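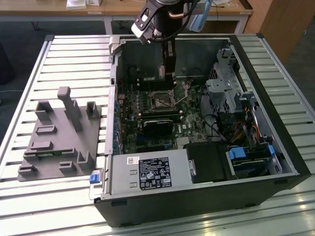

Ticket 2627: Round timer drops out of sync with scoring tablets
Opened by: Tuulikki Kemppainen, Irkel Boxing Club
Assigned to: Knut Nolte, Hiltel support
Priority: high

July 19, 2024, 10:12
Tuulikki: During sparring the wall clock showed the end of round two while the judges' tablets still had 40 seconds left. One judge's scores were rejected as "round not closed." We have an amateur card coming up and need this fixed before then.

11:05
Knut: Which version is on the scoring server, and are the tablets on the gym Wi-Fi or their own network?

11:31
Tuulikki: Nolero 4.6. All on the gym Wi-Fi, same as the members' phones.

13:20
Knut: Log attached. Error 462 shows up each time the bell signal is sent. The tablets miss it and fall back to their own clocks. Please move them to a separate network and set the sync interval to 2000 ms. It is at 500 now.

15:48
Tuulikki: Done. Ran six three-minute rounds with Benedikt Hinrichs on the bell. Five were fine. In round four the blue corner tablet was late again.

16:10
Knut: That tablet still has battery saver on. Turn it off under Settings, Power, then restart the app.

17:02
Tuulikki: Off now. Six more rounds, no error. Can the rejected scores be recovered?

17:15
Knut: No, they were never saved. Dörte Lenz can enter them by hand if the judge has a paper card. Leaving this open until after your next full session.

Status: pending customer

Hiltel Support Desk | Contact us | © 2024 Hiltel | Back to top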